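Robotic Disassembly, unit 6 handout
The drive bay fault (what happened in January, and what we do now)
Notes: Ida Ostermann. Corrections to Dorin Sima please, not to me, I'm at Hjaltested till the end of the month.

Read before lab. Bring the log printout. If you missed the lecture, the slides are useless without these notes, so sorry.

1. What the job is

Old desktop towers. Arm opens the bay, pulls the hard drive in its caddy, sets it down, goes on to the next part. The drives have to come out whole for the wipe station. Bent caddy = drive can't be seated in the wipe rack = somebody does it by hand.

Program is the Kernine pull routine, version 2. Steps, short form:

approach over the bay
close on the caddy
squeeze, release latches
lift straight up
tilt and carry out over the case wall
place

Most of you will only ever touch the first three. The fault was in the fourth and fifth.

2. The fault

Run 2,551. Gripper closed on the caddy, force reading looked normal, lift started. One latch had let go, the other hadn't. Caddy came up crooked and jammed against the rail. The arm kept pulling. Force limit for the lift was set at 200 newtons (left over from a different job, the Ponum casings, much stiffer) so the protective stop didn't trip. What moved was the whole tower. It slid on the table, came off its stops on one side, and the carry-out move then ran from a position that was no longer true.
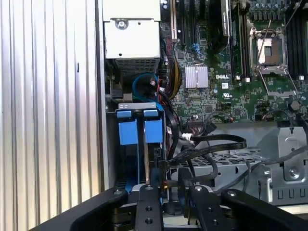 Important: at no point did the controller think anything was wrong. Look at your printout. Grip OK, lift OK, carry OK, and then a stop at the very end when the caddy hit the case wall. The stop is the only red line on the page and it is the least interesting one. By then the fault was already over, really. People who start at the red line and work back two lines will tell you "collision during carry". True, not the cause.

Cause, in order:
a) latch not fully released, no check for it
b) lift limit far too high for this part
c) nothing measures whether the case has shifted

Lenuța Mihăilă argued in the review for a different order, with (c) on top. Her point is that a stuck latch will always happen sooner or later on used machines, dust, bent plastic, someone forced it years ago, and a case that can slide turns a stuck latch into a crash. I half agree. Discuss in your groups, five lines in the report is plenty.

3. Who was where

Anatole Delaunay was at the pendant, Tincuța Voicu was inside the marked line, reaching for a tray. She shouldn't have been, and she says so herself in the report. No injury. Cell was in reduced speed, so the tower moved slowly enough for Anatole to hit the e-stop, but the program had stopped itself a moment before. Don't lean on that. Same thing at full speed with a hand on the table is a crushed finger.

Rule stands: the line is the line even in reduced speed. Tray gets fetched when the arm is parked.

4. What changed

Lift limit now 55 newtons. If it trips, it trips, we would rather have nuisance stops. After the squeeze there is a short test lift, just enough to see if the force climbs. Climbs = latch is still holding, open, go back down, try once more. Second fail = stop and call. Do NOT raise the limit to get through a shift. This was done at Mumumwood last year, different cell, and cost them a wrist sensor.

Clamping: both long sides of the case now, and check it by pushing with your palm before you press start.

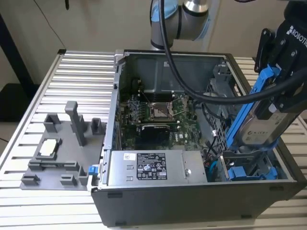 The carry-out got the most edits, and it's the part you will be asked about. Old path went up and sideways in one blended move to save time. With the tower lying on its side and open at the top that sounds fine, but the caddy is held at an angle, so one end of it hangs lower than the other and the low end is what meets the wall. If you set clearance from the gripper tip you are measuring the wrong thing. Set it from the lowest corner of the caddy. Also watch the arm's own cable, it hangs in a long loop over the case and will snag on anything that sticks up if you shorten the path too much. New path: straight up, pause, re-read force, then across. Slower, yes.

5. If it jams on your shift

Stop. Leave the gripper closed, a drive dropped into the open case is worse than a drive stuck in a rail. Write down the force value before you clear the alarm, the screen wipes it and the log only keeps the rounded one. Clear, freedrive, ease it DOWN first, then open. Pulling up by hand is how you finish off the caddy.

Then look at the latches and note wich one held.

6. For the report

One page. Timeline from the printout, your cause order with reasons, one change you'd make that isn't in section 4. No photos of people. Tincuța is happy to answer questions but ask her once, as a group.

Next unit: heatsinks. Read the chapter on torque.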